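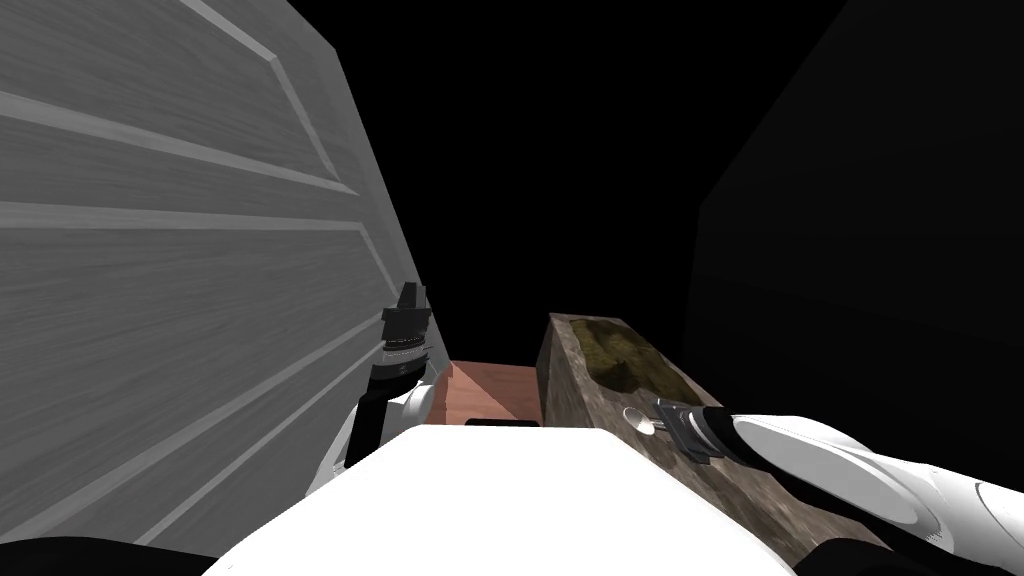

Werkstattbuch Holzlabor, Eintrag vom 23. Februar 2024

Betrifft: Feuchteverformung von Rahmentüren, Reihe Rulberg

Die Klimakammer wurde um 8 Uhr geöffnet. Sämtliche 16 Probekörper der Reihe Rulberg wurden entnommen, gewogen und auf der Richtplatte abgelegt. Standzeit in der Kammer laut Zähler: 1.028 Stunden. Die Ausgangsmasse aller Proben zusammen betrug 3.895 g; die Endmasse wird nach Abschluss der Darrtrocknung nachgetragen.

Auffällig sind die Querfriese mit stehenden Jahrringen. Sie liegen plan auf, während die Friese aus dem Seitenbrett einseitig schüsseln. Bei zwei Stücken hat sich die Brüstung am Zapfen geöffnet, Leimfuge intakt. Die Füllungen sitzen weiterhin frei in der Nut. Der von Farkas gelieferte Leim ist gesondert zu beurteilen; die Charge war bei Eingang nicht beschriftet.

Herr Mwakyusa weist darauf hin, dass der Feuchtefühler 2 gegenüber dem Handgerät zu hoch anzeigt. Die Werte dieses Fühlers sind bis zur Kalibrierung in Klammern zu führen. Das Prüfprotokoll für Vindedari wird entsprechend zurückgestellt.

Offen:
Darrproben umsetzen, Waage vorher nullen
Nuttiefe an den Längsfriesen nachmessen
Zweite Reihe (Drurnivley, Esche) nicht vor Mai einlagern
Schlüssel zur Kammer wieder an den Haken im Büro

Gez. N. Mwakyusa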